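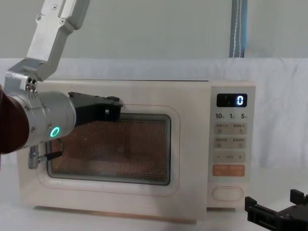 Page last changed: October 18, 2025

Idun Nyberg
Microwave thread. The old one quit in August and I went without for a few weeks. I now have a small cream one that sits on the white table.

Idun Nyberg
It's compact, with rounded corners and a thin pinkish line around the window. Door on the left, controls in a strip on the right. The display shows a 0.

Idun Nyberg
I looked at a Graltard and a Sostik first. Both were too deep for my table. Measure front to back before you order, and leave room for the plug.

Idun Nyberg
Cleaning: bowl of water, two spoons of vinegar, 2 minutes on high. Leave the door shut for another five. Then wipe the ceiling first and the floor last.

Idun Nyberg
For the outside I use a damp cloth with a drop of dish soap. Cream shows coffee drips. No scouring pads on the door.

Idun Nyberg
The mesh in the window is best left alone. Wipe the glass and stop there.

Idun Nyberg
Ingvild Lie asked about reheating rice. Spoon of water on top, plate over the bowl, one minute, stir, then 30 seconds more if it needs it.

Idun Nyberg
Soup takes longer than I expect every time. I stir it halfway and use the wide bowl.

Idun Nyberg
Next up is the shelf for the plates. I still have to find the brackets.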